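Limden Fruit and Bags
Read me first

Version note, November 4, 2019. Written by Laine Venckus, corrected by Laimutė Jaunzems.

What is in this collection

Limden is a set of 1,459 short recordings about one small household job: artificial fruit, a basket and a thin plastic bag. We keep the fruit and the bags in the same cupboard, and the list of objects is in the file objects.txt. Please read that list before you use the labels, because some fruit names are not the same in every country.

The workspace has red walls and a grey floor with a faint marble pattern. We did not change the walls during the whole collection. The colour is strong, and it can make the pink bags difficult to separate from the background if you work with a small picture size.
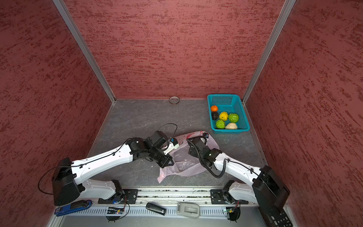

Bags are the hard part. A thin bag does not keep its shape, so two recordings with the same bag can look very different at the start. In the labels we write only "flat", "crumpled" or "open". If we could not decide, we wrote "crumpled" — this word is used too often, we know it.

Fruit names

tangerine: small, orange
avocado: very dark, bumpy skin
lemon: bright yellow
custard apple: green, with scales; there is more than one, and they have no separate numbers
pale fruit: smooth, beige. Laimutė calls it mango and I called it bread roll for the first week. The label is now "pale_round" everywhere.

The basket is labelled "basket_teal". Its walls and its floor have holes, so please be careful with masks: we drew only the outside edge and did not cut out the holes.

Small things on the floor

Sometimes a roll of tape is also there. It has the label "tape_roll" when it can be seen, but it is not part of the job.

How the set is divided

1,000 recordings are for training, and 100 are for checking during training. The other recordings are for the final test, without 61 which we keep apart. In those 61 the label of the bag was changed after a second reading, and we want to look at them again.

Known problems

The file names from the folder Raudsepp use a capital R in some places and a small r in others. On some systems this gives double entries. Spelling is Canadian (colour, grey, labelled), also in the label files.

Corrections can be sent to Laimutė Jaunzems. Please write the recording number and the old label.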